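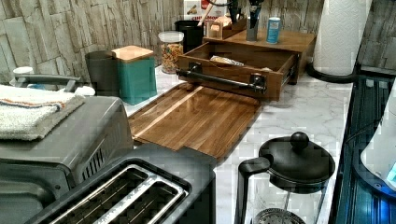
# Kitchen FAQ, Clamach Furnished Apartments

Applies to the Gromham and Trundham buildings, 242 units in total. Last revised Sunday, October 2, 2022. Building-specific notes are marked. For laundry, parking and mail, see the separate pages.

## Circuits and appliances

**How many heating appliances can I run on the counter at once?**
One per circuit. The counter outlets in each kitchen are on two 20-amp circuits. The left and right sides of the sink are separate, and the panel label shows which is which. A toaster, a toaster oven and a kettle each draw more than 1,000 watts, and two of them on the same side will usually trip the breaker after a few minutes.

**The breaker tripped. What do I do?**
Unplug everything on that side. Push the breaker handle fully to OFF, then to ON. If it trips again with nothing plugged in, leave it off and file a work order. Do not reset it a third time.

**The breaker is on but the outlet is dead.**
Look for the outlet with the TEST and RESET buttons. It protects the others downstream of it. Press RESET until it clicks. In Gromham units ending in 9 this outlet is behind the refrigerator, and maintenance has to reach it for you.

**Can I use a power strip or extension cord?**
Not for anything that heats. A strip is acceptable for a phone charger or a radio.

**Can I keep towels or paper on top of an oven?**
Clear the top before you turn it on, and leave it clear until the body has cooled. Follow the side and rear clearances in the appliance manual. If the manual is missing, the office has copies for every model we supply.

## Food storage

**What should dry goods be kept in?**
Anything rigid with a lid that closes. Flour, rice, oats, pasta and pet food left in the original bag are the usual source of pantry moths. Glass, metal and hard plastic all work. Thin bags, including zip bags, can be chewed through.

Tall, narrow containers use shelf depth better than round ones. Measure the shelf opening first — the lower pantry shelf is fixed and cannot be raised.
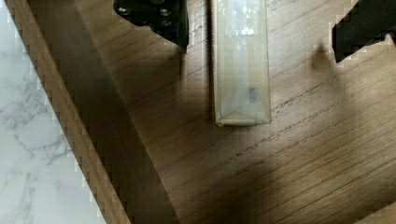
*Tall translucent plastic container, from above.*

**I already have moths. Who treats it?**
Discard open dry goods in a sealed bag, vacuum the shelf-pin holes and corners, and wipe the shelves with warm soapy water. Then file a work order under Pests. Veikko Pesonen sets the traps and returns after two weeks to read them. We do not spray inside food cabinets.

**Where should onions and potatoes go?**
In separate open bins, out of the light. The cabinet next to the stove is too warm. The Trundham basement lockers were holding at 59 degrees in September, and residents with a locker may store root vegetables there in a closed crate.

## Counters, wood and drawers

**What can I use to clean the countertop?**
Dish soap and water, or a cleaner labeled pH neutral. Vinegar, lemon juice, bathroom descaler and scouring powder will dull the finish on some of our counters. The material is listed on your move-in sheet. If you are not sure, treat it as marble.

**How do I care for wooden boards and organizers?**

1. Wash by hand, both faces, and wipe off standing water.
2. Stand boards on edge to dry. A board dried flat takes up water on one side only and cups.
3. Oil when the surface looks pale or feels rough. Use food-grade mineral oil, left on overnight and wiped off in the morning. Olive and other cooking oils go rancid.
4. Store knives in a block or drawer tray with the blades covered.

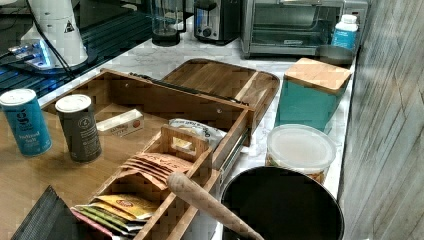 **A drawer is stiff or will not close.**
Pull the drawer out to the stop and look at both metal slides. Crumbs in the track account for most calls. Vacuum them out and wipe with a dry cloth. Do not use cooking spray or general-purpose oil — both collect dust and make it worse. If a slide is bent or a screw has pulled out of the side panel, stop using the drawer and file a work order.

**Can I put in my own organizer or shelf?**
Freestanding items, yes. Anything that needs a screw or adhesive requires written approval from Dagmar Trnka in the office. Quintero pull-out baskets are already approved for base cabinets in both buildings, provided you use the existing holes.

**Will I be charged for scratches?**
Light wear on wooden surfaces is not charged. Burns, deep cuts and water rings in the finish are, at repair cost. 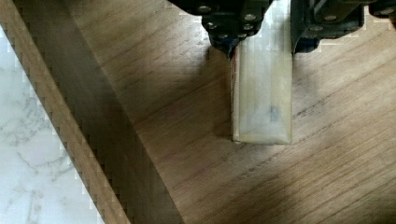
## Work orders

**How do I file one?**
Use the resident portal or the paper form by the mailboxes. Give the unit number, the item, and whether we may enter when you are out.

**What counts as urgent?**
Active leaks, a burning smell, an outlet that is warm to the touch, or a refrigerator that has stopped cooling. Call the office line for these at any hour. Do not use the portal, which is read on business days only.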